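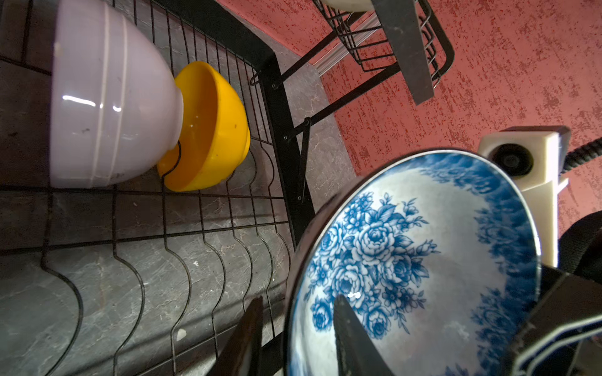
Vanum Duffel, Olive

I bought my first Vanum when I got orders to a base up north, and I liked it so much I ended up selling them! It's a big top-loading duffel with backpack straps, a full-length zipper and a flat pocket on the end for your orders and ID paperwork (you will be digging for those at the gate, trust me).

I've hauled mine through a January move and two field exercises. Boots go in the bottom, cold weather gear on top of that, and there's still room for a sleeping bag if you roll it tight.

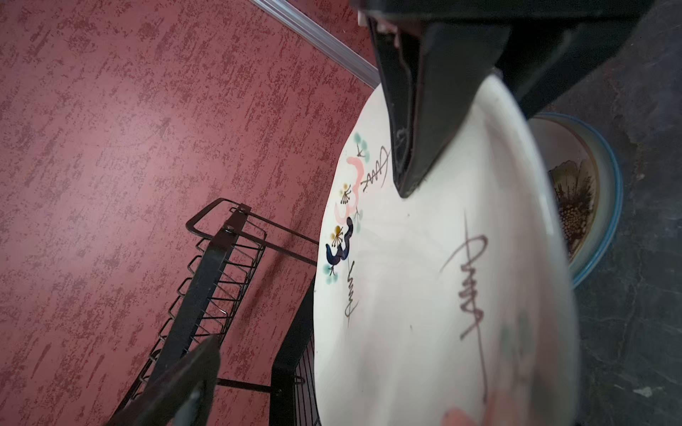 The straps took me a few days to break in, and I'd let them out a little before you load up. Dexter Ostrowski, who I served with, still packs his the old way with everything in trash bags, and that works fine too.

Size: 30 inches long, 14 inches across
Holds: roughly 60 pounds of gear
Fabric: 500 denier nylon
Made by: Akex

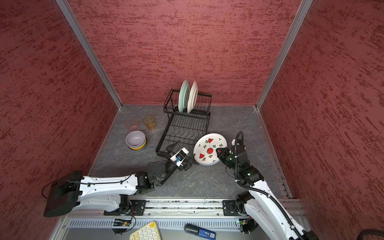

Can I put a name tape on it?

There's a strip of loop fabric on the end pocket that fits a standard tape. I don't sew them on myself, but Lachlan Ngata at the Wedinden shop does, and he's quick.

I ship to APO and FPO addresses, so just put your unit and box number on the second line. Returns are fine if the bag hasn't been used in the field.
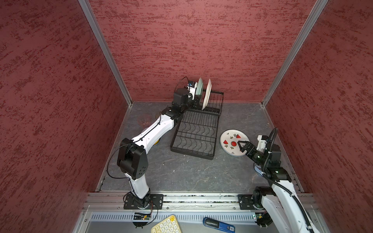

Two plates standing in the dish rack.

Olive is in stock now. Black and tan are on order, so send me a note if you want one held.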